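Search this blog
Type and press enter

Switching to the copper coil

My appointment was at twenty past nine on a Tuesday at the Ferkard clinic. I had been on the combined pill for years and came off it when my blood pressure went up. The nurse, Siwan Morgan, went through what was left: the progestogen-only pill, the implant, the hormonal coil and the copper one. I chose copper, as I wanted something without hormones.

The copper coil is a small T-shaped device that sits in the womb. Copper is toxic to sperm, so it mainly works by preventing fertilisation. Most types last five or ten years. It does nothing against infections, so condoms still matter with a new partner.

Fitting took less time than the questions before it. I was asked about my last period, any chance of pregnancy, past infections and heavy bleeding. The fitting itself hurt – a strong cramp at the measuring stage, then another when the coil went in. I had taken ibuprofen at home. Some clinics offer a local anaesthetic, and I would ask for it next time.

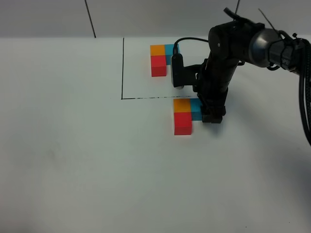 My bleeding has been heavier since, and I keep a record of it. I tried an app called Jesine, which wanted an email address before it would show me a calendar, and went back to paper. Each month gets a box ruled in black, much like the corner marked out on that white tabletop, where one line goes straight and the other is solid at first and then breaks into dashes. I use the same two kinds of line: solid for bleeding, dashed for spotting. The first three months gave me 49 days with a line of either kind. Spotting between periods is common early on and often settles within six months.

Threads should be checked after each period. Mine were hard to find at first. If they can't be felt, or feel longer or shorter than usual, use another method and ring the clinic. Bad pain, a fever or unusual discharge means ringing the same day.

My follow-up is at six weeks for anyone who wants one. I went, and it took five minutes.

Contact | Copyright Notes from Ulau | Back to top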